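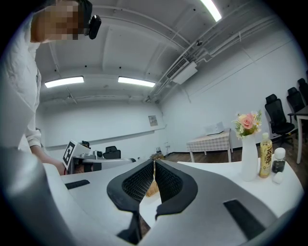
Replacing and zeroing the finger pads on the Murham hand-held gripper

Applies to units with two black fingers and mesh-textured pads. Allow 16 minutes per gripper. Replace pads as a pair, never singly. The pad interval at Famell is 3,000 grasps or the first visible tear in the mesh, whichever comes first.

You will need:
One pad set, part 809
Small hex key
Lint-free cloth and alcohol
Nollovis setup software on the recording computer

Removing the old pads

Stop any recording and disconnect the cable. Open the fingers fully and lay the gripper on its back on a clean table. Back out the retaining screw at the base of each finger. Slide the pad up and out of the rim. If it sticks, warm the rim by hand and work the pad loose from the top corner. Do not pry against the mesh.

Wipe the recess with alcohol and let it dry. Check the rim for cracks. A cracked rim means a new finger, which is covered on a separate page.

Fitting the new pads

The left and right pads are not the same part. The letter on the back must match the letter inside the rim. Press from the base upward until the pad sits below the rim along its whole length. Fit the screw finger tight, then add a quarter turn. Do not use thread lock.

Zeroing

1. Reconnect the cable and start the Nollovis software.
2. Close the fingers with nothing between them. Select Set Closed.
3. Open them to the stop. Select Set Open.
4. Cycle the trigger slowly and watch the width readout. It should return to zero each time the fingers close.
5. Point the camera at the marker board and hold still until the tracking score reads 99 or higher.

If the readout drifts, one pad is sitting proud. Refit it and repeat from step 2.

Test grasp

Pick up a light, rigid item from the table, hold it level, then set it down. Repeat with a soft one. Slip on the soft item only usually points to alcohol residue on the mesh. Log the pad change in the Rajput maintenance sheet and reset the grasp counter.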